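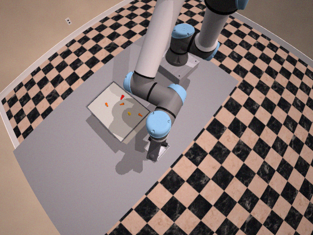 I sorted by hand for three years and figured the arm meant I was out. Now I set up the tray and tell it what goes where. Different job, less wrist pain, more screens. I still miss talking across the bench sometimes.

One of our sorters, when we asked what to put in this ad. So. We're hiring.

CELL OPERATORS, Ulum site, early and late shift
3 openings, start in February

Ulum packs small mixed parts for Dunalico. Up to now all sorting by hand, some 4,000 pieces a shift. The arms are taking over the picking, bench by bench. What's left for people is the part we need you for - layouts, odd pieces, checking picks, deciding when to stop the thing.

Every layout gets run in simulation before it goes near the floor. You will learn to do that too. No coding, promise.

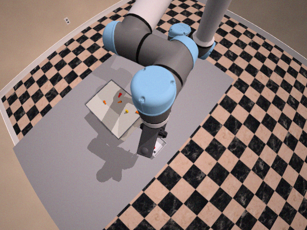 Simulated layout: gripper over the small plate, larger tray alongside.

What you'd do
- build and test tray layouts in the sim
- run one cell, later two
- log missed picks, and say so when a layout is bad
- train coworkers coming off the hand benches

What we want
Steady attention. OK with standing part of the shift. Any bench, kitchen or warehouse work counts as experiance. Robot experience nice but we dont expect it.

What you get
11 weeks paid training with Dumitrescu, our integrator. Same hourly rate as the senior hand sorters, from the first shift. Hand bench staff get first call on all openings, outside applicants after that. 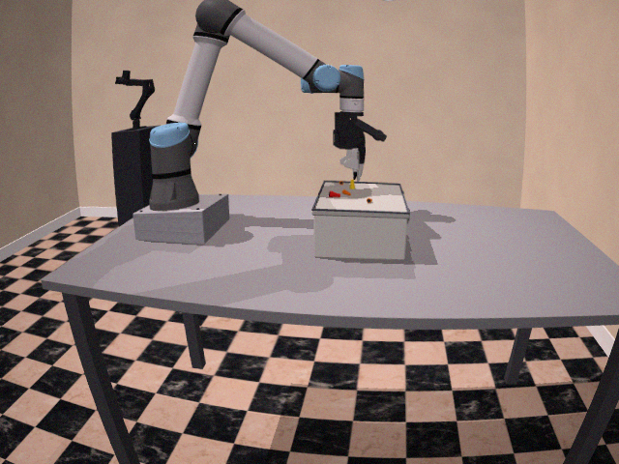 Will there be fewer of us in the end? was asked at the last floor meeting, and it's a fair question. Answer for now: fewer hand benches yes, no layoffs planned this year, past that we can't say. Ask again at the interview, you'll get the same answer.

To apply: short note, a few lines is fine, no cover letter. Drop it at the Aruder gate or call extension 456, before 3 p.m. please. Say which shift you want.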